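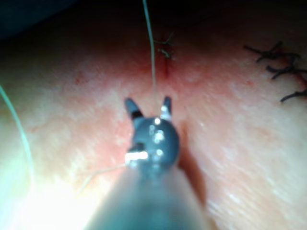 Figure 1. Wrist camera view during a suturing trial. The grasper jaws are open below a partly closed incision; three completed stitches are at upper right.

Comparison of Two Grasper Tips for Robotic Suturing
Student Project Report, Plarneck Surgical Robotics Laboratory
Submitted 2024-02-05

1. Purpose
The project compared 2 grasper tips, the Hivia and the Tijani, on the task of picking up and holding suture thread. Both tips were mounted on the same arm and run with the Prevthorpe controller at its default settings. The wrist camera was the only source of video used for scoring.

2. Method
Each trial began with the jaws open near a hanging length of thread. The operator closed the jaws, drew the thread away from the wound, and released it. A grasp was recorded as successful if the thread did not slip before release. A total of 1,168 grasp attempts were logged. Attempts in which the camera lost sight of the thread were removed, leaving 900 for analysis.

3. Results
Of the 900 attempts analyzed, 656 were successful. The Hivia tip held thread more reliably when the jaws approached from below, as in Figure 1. The Tijani tip performed better when the thread lay flat on the skin. Operators reported no difference in controller response between the tips.

4. Camera Limitations
Glare was the main cause of removed attempts. In Figure 1 it washes out the lower left corner, including part of a green strand. The shaft is also too close to the lens to appear in focus. A second set of trials with a dimmer light is planned for June.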